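Progress report on equipment planning, second period
Project: Table-top handling cell, Grirnport workshop
Submitted 2023-11-19

1. Purpose of this report

With this report we inform the fund about the state of our equipment planning. In the first report we asked to postpone the purchase of the robot arm until the simulation work gives us better numbers. The fund agreed to this, and we are thankful for it. Now we can say more exactly what we want to buy, in which order, and what can wait until February or later.

2. What was done in this period

The simulation of the work table is running on our two existing computers. We have built the table, the containers and a first set of objects. The gripper models are prepared but they are not yet tuned, so I do not give grasping results in this report. I prefer to give them when they can be repeated.

We also collected offers for the main items. Tetgate offered a small arm with controller and a gripper with two fingers. Karunaratne offered the camera and the lamps. Ustik offered only the table frame and the mounting plates, but with a short delivery time. All three offers are valid until the end of February. We asked Tetgate also for a price without the gripper, and we are still waiting for this answer.

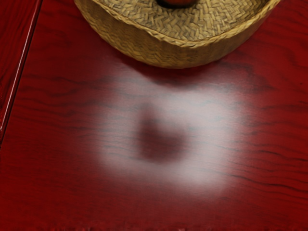

The budget for lighting is the part which changed the most since our application. At that time we planned one ceiling lamp and nothing else, because we thought the light in the workshop is sufficient. The rendered views made us more careful. On the glossy red table the reflection becomes a large whitish-pink area below the basket, and inside it there is a dark patch without clear border. A real camera may have the same difficulty on a shiny surface, and then the software has to decide what is an object and what is only light. We therefore ask to include two diffuse lamps and a matt cover for the table. The cover is the cheapest item in the whole list and I would buy it first.

3. Budget position

The amount approved for equipment is 3089, and nothing of it is spent at this moment. The planned division of the first part is as follows:

Camera with lens and cable: 991
Two diffuse lamps with stands, and matt cover: 600
Table frame and mounting plates: up to 900

The rest stays reserved as our share for the arm. The larger share of the arm is paid by the workshop from its own money, as it was written in the agreement. If the final price for the table frame is lower, we propose to keep the difference in the reserve and not to move it to another line.

4. Decisions which are still open

The choice of gripper is not made. Our containers are woven baskets, wide and shallow, and the rounded objects lie directly on the weave. A gripper with two fingers must go down close to the basket floor, and we do not know yet if it will catch the strands. A suction cup would avoid this, but it needs a pump, and the pump is not in any of our offers. We will test both types in simulation before we sign.

The second open point is the position of the camera. If it is mounted on the arm, it comes near to the basket and sees only a part of it. If it is mounted above the table, it needs a longer stand and a different lens. Karunaratne confirmed that the lens can be exchanged within the offer period without extra cost, so the camera order does not have to wait for this decision.

5. Risks

The main risk is the delivery time of the arm. The offer does not give a fixed date, and we have asked for one in writing. A smaller risk is the floor in the workshop, which is not fully level under the planned place. The frame from Ustik has adjustable feet, and this should be enough.

6. What we ask from the fund

We kindly ask for approval to order the camera, the lamps and the matt cover now, and the table frame as soon as the final price is confirmed. For the arm and the gripper we will send a separate request in February, together with the simulation results for both gripper types.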